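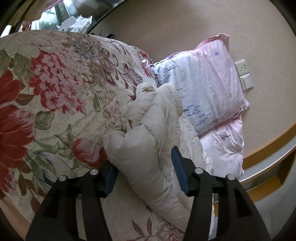

How many demos do you need before a policy can grab and fold something as floppy as a quilt?

Fewer than I expected. My first usable policy came out of 100 demos, all done with a hand-held gripper, and most of the improvement after that came from throwing bad demos away.

So this is my write-up of how I do it now! I've been following the Ocampo recipe (hand-held demos, one camera on the tool, train on image plus gripper pose), with a few changes of my own for bedding. I'm assuming you already have the gripper calibrated and your tracking works. If it doesn't, fix that first, seriously, I lost most of February to it.

## 1. Mess up the bed on purpose

Before every demo, bunch the quilt a different way. Toss it, twist it, shove it toward the pillow. I used to lay it out nicely each time and the policy learned one single starting shape, then froze on anything else. Patterned bedspreads are great to have underneath, by the way, because tracking loves all those flowers and leaves. Plain white sheets gave me terrible drift.

## 2. Come in open and slow

Start with the jaws wide, one on each side of a fold, and pause for a beat before you close. That pause matters more than you'd think (the policy needs a few steps of "lined up, not squeezing yet" to learn from). Keep both finger pads in view the whole way in. If you tilt the tool so far that one pad disappears, just stop and redo it.

## 3. Pick a fold, any fold, but commit

Go for a ridge that sticks up. If you hover between two ridges and change your mind, delete the demo. Those wobbly ones are poison, because the model averages them and closes on air right in the middle.

## 4. Clean up before training

I recorded 572 demos at Bresirport and kept a lot fewer. My filter is simple:

- tracking jumped at any point: out
- gripper closed more than 2 times: out
- my hand or sleeve got in the shot: out

Then I run the Grurnness script to trim the dead time at both ends. Leave the pause from step 2 alone!

## 5. Test on bedding it hasn't seen

Hold back at least one quilt and one bedspread. I kept 14 test layouts, printed them out, and rebuilt each by hand as closely as I could. It's tedious, and the layouts never match perfectly, but you'll be comparing policies on something close to the same problem.

Next I'm trying the same data on the Cloncombe arm, which has a shorter reach, so I'll probably have to redo the far-side grabs.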